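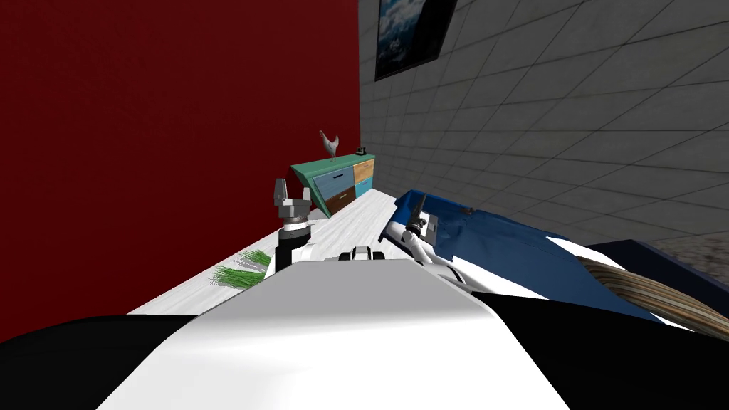 Issue 61

Cunden Household Task Pack
Simulation scenes for two-arm robots
Item no. 1615

The Cunden pack is a set of ready-made rooms for testing two-arm robots on housework before any hardware is bought or booked. Each room loads with furniture, loose items and a robot already in place. The room shown on this page has a red wall, gray tile, a white work surface and a blue cloth for handling tasks.

Cloth is the hard part of a pack like this. Folds change shape with every touch, and many simulators slow to a crawl when two grippers pull on the same piece. Yammine, who wrote the cloth solver, lets you set stiffness and friction for each fabric. The default values are a fair start for cotton.

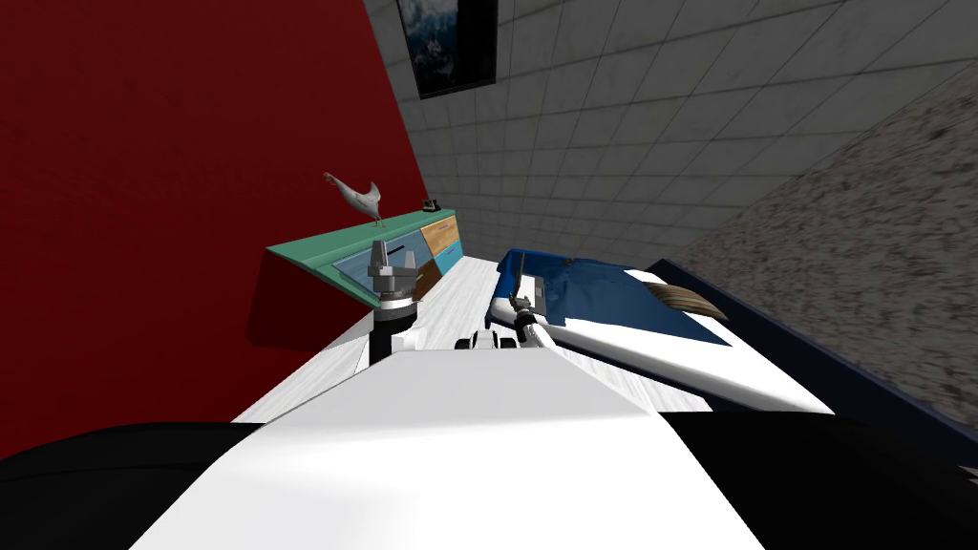
Wall colors, floor finishes and small props can be swapped from a single settings file. A full reload takes about 4 seconds on a desktop with a current graphics card. Laptops will run the rooms, but we suggest turning shadows off.

Camera views are saved for the whole robot and for each gripper. The gripper views sit very low and often take in more ceiling than table, so plan on using them together with the body view.

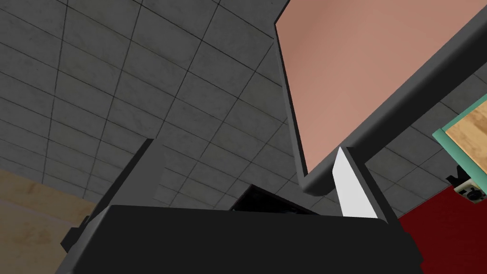
What you get

Room files and props
Yammine cloth solver, two-seat license
Task scripts and a printed setup guide
Updates through the Jestora download page

Orders placed before 1st April ship from Albridge with the old guide. The new guide can be downloaded at no charge.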